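3.2 Breakfast Surfaces and the Placement of Small Appliances

Peiyu Yin and Lenuța Marinescu
October 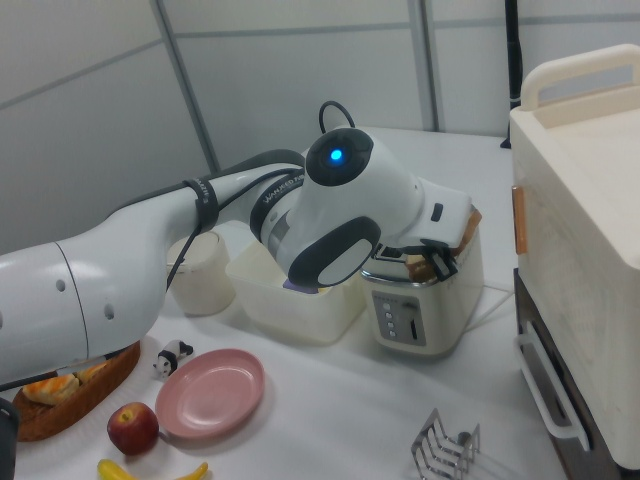
Small appliances are rarely studied as part of the table they stand on. Work on kitchen layout has mostly dealt with fixed elements such as the sink, the stove and the refrigerator, and the distances a person walks between them. Breakfast makes little use of these. In the households we visited in Dilgate and Munedden, a large share of the morning meal was prepared and eaten on a single surface, often without anyone leaving it for more than a moment. This section looks at how that surface is divided and what ends up next to the toaster.

We worked from written diaries and table sketches. Each household kept a diary for 3 weeks and drew the breakfast surface once a day, marking every item that was on it when the first slice of bread went in. After we removed sketches that were unreadable or had no toaster on them, 273 remained. Participants were told to draw things where they stood and to leave in anything that had nothing to do with food. The second instruction mattered. Early sketches from the pilot in Stastau were very clean, and when we asked about them, people said they had left out the mail, the toys and the pens as not worth drawing.

Figure 4. A breakfast surface with the toaster in use. The bread basket, the apple and the pink plate share the tabletop with a small panda figurine.

We sorted the items into three groups. The first is food waiting to be eaten, such as the pastries or bread in the woven basket in Figure 4. The second is tableware and containers. The third, which we call resident objects, covers anything that stays on the surface between meals and plays no part in them. The panda figurine in Figure 4 was placed in this group. Where a container's purpose could not be told from the sketch or the diary, we coded it as a container and made no guess about its contents.

The position of the toaster was set mainly by its cord. Households with an outlet at the back of the surface tended to leave the appliance in one place all week and arrange everything else in front of it or to the side. Households with an outlet at one end moved the toaster out for the meal and pushed it back afterward. The second group reported more crumbs on the floor and more trouble finding room for plates. Several diaries mention a cord lying across the part of the table where someone wanted to sit, and one household gave up on that seat entirely – the chair was used for school bags.

Bread baskets showed a different pattern. We expected them to stand close to the toaster, as bread goes from one to the other. In practice the basket was usually nearer to the person eating, and slices for toasting came straight from the bag. Baskets held things that were ready to eat, pastries above all, and were refilled before the meal or not at all. Xu, the smallest of the areas we visited, was the exception. Households there more often kept sliced bread in the basket and passed it along to whoever was sitting by the toaster.

Plates were put out early. Most diaries describe an empty plate waiting on the table while the bread was still toasting, and some people used this plate to hold a place for a family member who had not come down yet. Fruit was less settled. An apple might be drawn in the same spot for several days and then disappear from the sketches, with no note in the diary on who ate it.

Resident objects were moved less than we had assumed. When space ran short, people stacked plates or shifted the basket before they touched a toy or an ornament. In the diaries these objects are often treated as part of the table. One participant wrote that she wiped around them in the morning and under them on weekends. We did not ask children to keep diaries, so their reasons for leaving things on the table are reported here only through adults.

The sketches do not give reliable distances, and we have not tried to measure from them. Left and right, near and far, and next to or apart from the toaster were the only relations coded. The results by household size are given in Section 3.3.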